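## 4. Feeding and Resting Your Starter

You've got the jar washed, the flour bought and the lid sitting loose (see section 3 if it's screwed down tight!). Now comes the part I love most, which is getting a sleepy paste of flour and water to wake up and climb the glass. Give it a week and you'll be hooked.

These steps are for the Hovus jar kit, the one with the wide mouth and the rubber ring. If you have the older Olleck jar everything still applies, but it's narrower, so stop filling at the halfway point.

### 4.1 Daily feeding

1. Stir the starter with a clean spoon or the handle of a wooden one. Any liquid on top can go back in.
2. Take out most of it, leaving 2 tablespoons in the bottom of the jar. Save what you remove for pancakes (section 7).
3. Add 4 tablespoons of flour and 3 tablespoons of room-temperature water.
4. Mix until you can't see dry flour. Get right down into the corners, where dry pockets love to hide.
5. Scrape down the inside walls. You'll want clear glass so you can see how far it climbs.
6. Slip a rubber band around the outside, level with the top of the mix.
7. Set the lid on without the clamp and leave the jar on the counter.

> **Caution:** Never clamp the lid on a freshly fed starter. Gas builds up fast in warm weather and a sealed glass jar can crack.

Feed at the same hour each day if you can. Mine gets fed while the coffee brews, and I've only forgotten it on travel days. A few hours either way does no harm.

**Note on flour.** Plain unbleached white works. Whole rye works faster - sometimes wildly faster - and smells wonderful, a bit like apples. If you switch from one to the other, do it over two or three feedings and expect a slow day in the middle. Rye also soaks up more water, so add an extra spoonful if the mix won't stir.

### 4.2 What to expect, day by day

Days 1 and 2: Lots of bubbles, sometimes a big rise, and a smell that may put you off. Keep going! It's an early burst and it isn't the yeast you're after.

Days 3 and 4: Quiet. This is where people throw the whole thing out, and I wish they wouldn't. Deolinda Falcão, who tested the first draft of this guide in her own kitchen, wrote "dead??" in the margin for day 4 and "ALIVE" two lines down.

Days 5 to 7: The mix starts climbing past the band after each feeding. The smell turns sharp and pleasant, somewhere near yogurt. Once it doubles in about 4 hours, two days running, it's ready to bake with.

In a cool kitchen you can add several days to all of this. Put the jar on top of the fridge or inside the oven with only the light on.

> **Caution:** If you use the oven, tape a note to the dial. I've cooked one.

### 4.3 Using the fridge

A strong starter doesn't need feeding every day. To rest it:

1. Feed as usual and wait one hour.
2. Put the jar on a middle shelf, lid resting on top.
3. Feed once a week. Take it out, discard, feed, wait an hour, put it back.

To wake it up for baking, take it out the evening before, feed it, and feed again in the morning. If it's been in there a month or more, give it 2 full days of feedings before you ask it to raise a loaf.

Gray or brown liquid on top only means it's hungry. Pour it off or stir it in. Pink or orange streaks, or anything fuzzy, mean the batch is spoiled. Throw it away, boil the jar, and start again with section 3.

### 4.4 Cleaning up

Starter dries like glue. It's amazing stuff, but you don't want it on your faucet.

1. Rinse spoons and bowls in **cold** water right away. Hot water cooks the flour onto them.
2. Soak anything crusty for 20 minutes, then wipe.
3. Scrape excess into the trash or compost. It will set in a drain.
4. Wipe the counter with a damp sponge and no soap first, then wash as you normally would.
5. Pull the rubber ring off the jar and wash it separately. Dry it flat.
6. If you knead on wood, scrape the board along the grain with a dough scraper, wipe it lightly, and stand it on its edge to dry.

**Note:** Don't put the Hovus ring in the dishwasher. It stretches and the lid won't sit straight afterward. Replacement rings from the Kopecký jars fit fine.

### 4.5 Changes to this section

Revised 21/06/2021. The feeding amounts in 4.1 are smaller than they were in the May version, after Bastien Marty pointed out how much flour we were all tossing. He's been running his at the lower amounts all spring and his loaves are gorgeous - tall, open and crackling. If you like baking two loaves at once, just double the last feeding before you mix the dough.

The Gilon scale that used to ship with the kit has been dropped, so tablespoons are now the standard measure in sections 4 and 5. Use level spoonfuls. If you already own a scale, the weight table is still at the back.

Section 5 covers your first dough. Have a strong, bubbly starter ready before you turn to it, and clear yourself a whole afternoon. 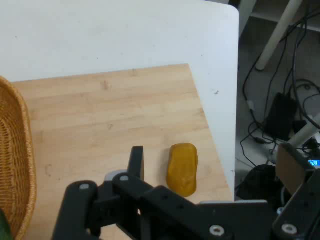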